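Recording demonstrations by hand guiding, part 2: gripping and moving an object

Part 1 covered mounting the arm and setting up the Kotier recording software. You should now have an arm that holds its own weight in guide mode and a gripper that opens and closes from the pendant. If the arm sinks when you let go, go back and redo the payload settings before you continue.

Pick the task

Start with one object and one movement. We used a desk lamp because it has a thin stem to grip and a heavy enough foot to stand up by itself. The task is to take hold of the stem, lift the lamp a little, move it sideways and set it down again. A bottle or a mug works too, but tall objects show you sooner when the wrist is tilted.

Clear the table of anything the arm could reach. If your object has a cord, leave plenty of slack and keep it out of the path of the gripper.

Record a demonstration

1. Move the arm to the start pose and press Record. Wait a second before you touch it.

2. Hold the arm above the wrist with one hand and guide it over the object. Keep your fingers off the gripper – your hand will show up in the camera images if you hold it there, and it won't be there at playback.

3. Come down slowly with the gripper pointing at the table. Stop when the fingers are on either side of the stem, just above the base.

4. Close the gripper at 50 percent force. Full force can bend a thin stem.

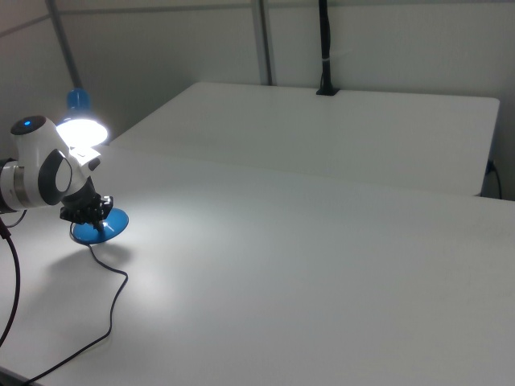
Gripping the lamp low on the stem, just above the base.

5. Lift, move sideways, and lower until the base touches the table. Don't push down after contact.

6. Open the gripper, raise the arm straight up, and press Stop.

Each recording should take less than 60 seconds. Longer ones usually have pauses in them, and the robot will learn the pauses. Delete those and record again.

How many to record

For a single object in a small area, we got usable results with 527 demonstrations. The first batch, recorded in February at the Drendurthorpe workshop, was smaller and the arm often closed its fingers short of the stem. Change the starting position of the object a little each time, and turn it now and then so the cord leaves from a different side.

Using remote control instead

If you have a Kever leader arm, you can do all of this from a chair. Steps 3 to 5 are the same, but you won't feel contact with the table, so lower the object more slowly than seems necessary. Set the motion scale to half for the last part of the approach.

Check before you save

Play every recording back at low speed with nobody near the table. Look for a jerk when the gripper closes – it means the stem was off center and got pulled to one side. One or two of these in a set do no harm. If you see it often, practice step 3 without recording until it goes away.

Part 3 covers exporting the set and starting a training run.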